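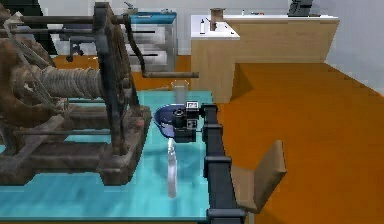
The bowl task in our simulator, with the winch model on the left and the gripper at the rim of the bowl.

Progress report, September 2022
Wihongi tabletop handling project, Nurnerside workshop
Prepared by Leonie Sheehan for Tayla Pomare

Dear Tayla,

Thank you again for your patience over the summer, and for the kind note you sent after my last update. I had hoped to write with the final run of results, and instead I have to tell you about a fault that cost us 14 days.

We had planned 845 simulated runs of the bowl task before moving to the real arm. Partway through, Corey Prendergast was reading back the logs and noticed that the arm was passing through the winch's crank handle without a contact being recorded. The winch is there as an awkward obstacle, and a handle the arm can slide through is no obstacle at all. Kane traced it to the collision shape, which had been saved for the drum and the base but left off the crank when we brought the model over from Ikow in March. I signed off on that import myself, so please put this one down to me.

We stopped everything that afternoon. I know it is only a simulation and no one could have been hurt, but the same motion plans were due to go onto the real arm, and I would much rather lose two weeks than a wrist joint -- or worse, have someone standing nearby when it happened.

The crank now has its own shape, and Kane has written a check that refuses to start a run if any part of a model is missing one. It found 3 more gaps, all in small items, and those are fixed too. We threw out the affected runs and began again. The first 100 are finished and the contacts are being logged as they should.

We are not asking for more money. We would like to move the real-arm trial back by the same 14 days, if you and Tegan Partington can agree to that.

With warm thanks,
Leonie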